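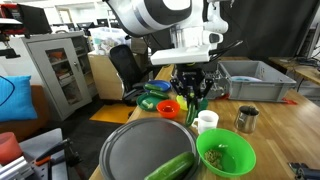

Table with the mixed set out, storage crate at the back.

December 7, 2023
Posted by the Kolla list, tableware thread

Re: Color sorting and nesting order for the mixed set

On the earlier question:

> We have the Pronton kitchen set in front of us and can't match it to
> the storage sheet. Sheet says "plates, nested by color, light to dark,
> bowls on top, round gray separate." It doesn't say which color goes
> at the bottom, and it doesn't say whether the mug counts as a bowl
> for stacking. Our crate is the Leemans one, inside length 245 mm
> shorter than the shelf, so there is room beside it but not above.
> Second question: the sheet has a line for produce, "one per plate."
> We have more than one kind. Does the line mean one piece, or one
> kind?

Taking these in order.

Nesting. The sheet was written in May for the Fistotent shelf, which is deeper. "Light to dark" is read from the bottom up, so the pale blue plate goes in first, then the blue, then the dark green. In the first picture the pale blue one is in the crate already, resting against a side. Lay it flat before anything goes on top of it. A plate left leaning takes the weight of the stack on its rim, and the softer ones warp.

Bowls. The orange-red bowl goes inside the bright green one. The green bowl has to be emptied first. With seeds or grain still in the bottom, the inner bowl sits high and the lid won't close. Tip the contents into a jar, wipe the bowl with a dry cloth and leave water out of it until the last of the grain is gone.

Mug and pitcher. Neither is a bowl for the purposes of the sheet. The mug goes in a corner of the crate with the handle turned in. The green cup can go inside the mug if it fits without force; we have had one stick. The steel pitcher doesn't belong to the plastic set at all and should be on the line for metalware, item 73. Please do not put it in with the plates. The spout scratches them.

Crate. The Leemans crate has open handles at the ends, so anything small will work its way out if the crate is carried tilted. Small pieces go inside the bowls. If your crate has a red-orange clip on a corner, leave it where it is, as we use the clip to tell the mixed set from the plain white one on the same shelf.

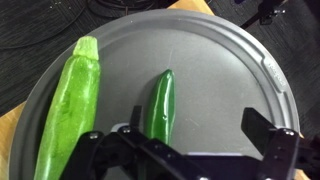

[Category: Round pieces / produce line]

The round gray piece is kept separate for reasons of size. It is wider than the crate and stands on edge in the rack, flat face to the wall. There is molded lettering on the rim. It is shallow and too small to read in the picture, so if you have the piece in hand, please copy out what it says and send it to the list. Our record for that item has a blank where the maker should be. Rubbing soft pencil over thin paper usually brings the letters up.

Produce. "One per plate" means one kind per plate. Two kinds on a plate are fine for the gray round only, which has the width for a long one and a pepper side by side with space between. On the smaller plates a second kind ends up against the rim and rolls off when the plate is lifted.

Lay long pieces lengthwise and keep the stem ends pointing the same way. It makes no difference to the plate, but it makes the before and after sheets comparable. If you are using fresh produce, note the cut face at the stem on the sheet, as it dries and changes color well before the skin does. Replace the piece when the skin gives under a thumb. Our limit at room temperature is 3 days for peppers and less for anything already cut.

Change to the sheet. Line 20 will now read: "Plates flat, lightest at bottom. Bowls emptied, then nested. Cup in mug. Metalware elsewhere. Gray round in rack." The Fistotent version stays as it is until that shelf is measured again.

Still open: whether the board under the set should be oiled. The wooden tops at Pronton and Kolla have been treated differently and we have no record of what was used on either. If anyone has the tin, send the text from the label.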